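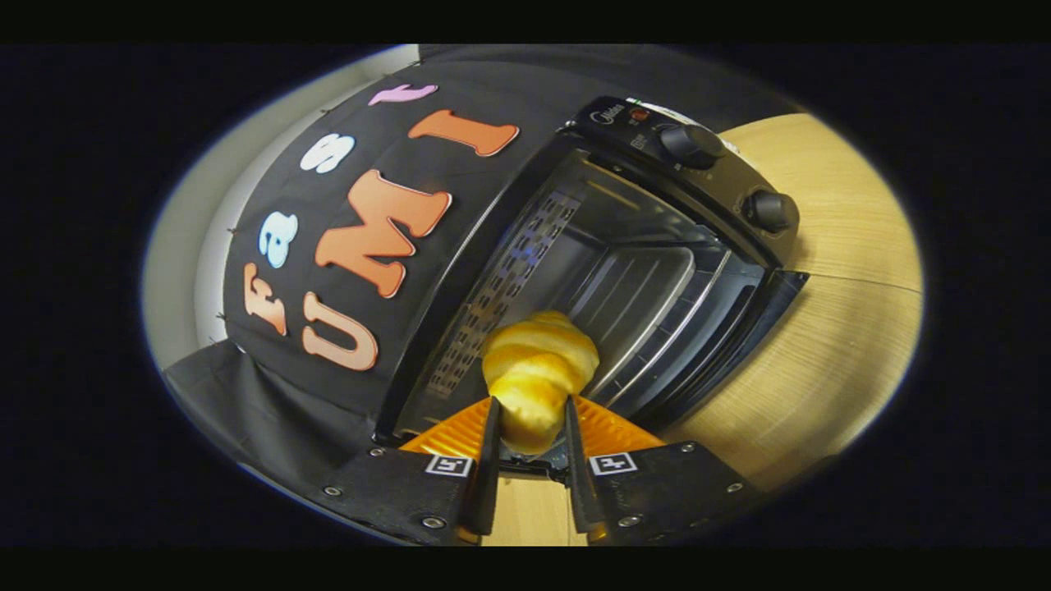
有读者留言问我,手持夹爪和遥操作到底差在哪儿,是不是买了前者就不用学后者了。这个问题我收到过好多遍,干脆整理成一页常见问答,想到什么写什么,以后还会往里加。

手持夹爪和遥操作,新手先学哪个?

我自己是先学的遥操作,走了不少弯路。遥操作是你坐在主手前面,机械臂跟着你动,好处是录下来的动作机械臂肯定够得着。坏处嘛,慢,而且手上没什么感觉,夹个面包都像隔着棉被摸东西。手持夹爪就直接多了,攥在手里去干活就行,把可颂往烤箱里送这种动作,练一会儿就顺了。手头没有机械臂的朋友,我会劝你从手持的开始玩。

一个任务要录多少条?

看任务,真的看任务。我上一个“往烤箱里放面包”的任务录了119条,最后留下80条拿去训练。删掉的大多是我自己手抖,或者中途停下来想事情。停顿这个毛病特别要命!你犹豫两秒,它就学会犹豫两秒,到了烤箱门口傻站着,看得人着急。

为什么老拿面包练?塑料块不行吗?

塑料块当然行,入门挺好的。可是可颂这种东西一头粗一头细,表面一层一层的,夹重了掉渣,夹轻了会转。我用硬块练出来的手法,换成面包几乎全得重来。软指垫会帮你兜住一点,但别指望它替你控制力道。

夹爪上的黑白方块标记能撕掉吗?

别撕!我这套流程靠它们算两根手指张开了多宽。沾了油、翘了角也要当心,识别会一跳一跳的。每次开录前我都会拿软布擦一遍,顺便看看螺丝松没松。

烤箱需要通电加热吗?

练放取的时候我从来不加热,插头都是拔掉的。食物熟不熟跟示教没关系,手离金属那么近,没必要冒这个险。真要做带温度的任务,请先把单位的安全规定读一遍,我这个网页说了不算。

门要不要先打开?

建议先打开。开门、放入、关门,最好拆成三个任务分别录,等每一段都稳了再连起来。我在Jirkico项目里一上来就想一口气录完,结果49条里面只有13条能用,那天晚上我连面包都不想看见了。

左手可以闲着吗?

可以,但是别让它晃进镜头。我习惯背在身后,有点像饭店服务员,习惯就好。双手任务另说,两边要同步,麻烦程度翻倍,等单手熟了再碰吧。

每次摆放的位置要一样吗?

千万不要一模一样。我刚开始特别认真,在桌上贴了胶带定位,次次都对齐,结果模型只认那一个点,挪开一个手掌宽就抓空。现在我录几条就把东西转个角度,往旁边推一推,烤箱也偶尔挪一下。

背景乱一点有影响吗?

我反而不太喜欢收拾得太干净。桌上有点别的东西、墙上贴点花花绿绿的字,都没关系,只要别每条都一样。光线倒是要留神,下午四点以后我那张桌子反光厉害,烤箱里的金属网架亮成一片,只好拉窗帘。

录坏了要当场重来吗?

我会当场记一笔,接着往下录,晚上统一删。每次失手都停下来回放,节奏全没了,后面的动作也会越来越僵。不过有一种“坏”我会留着:夹歪了,自己又调回来,最后放进去了。这种补救动作很值钱,删了可惜。

数据怎么命名?

任务名加日期加序号,老老实实的,别起花名。我有一批数据叫Clodora,当时觉得好听,半年后打开一看,完全想不起来里面录的是什么,只能一条一条点开看。

你们用的转换脚本能分享吗?

正在整理,会放到Kanness的下载页。目前只支持单手数据,文档也写得很潦草,用之前先备份原始文件。装不上的话把报错整段贴到留言里,光说“不行”我也猜不出来呀。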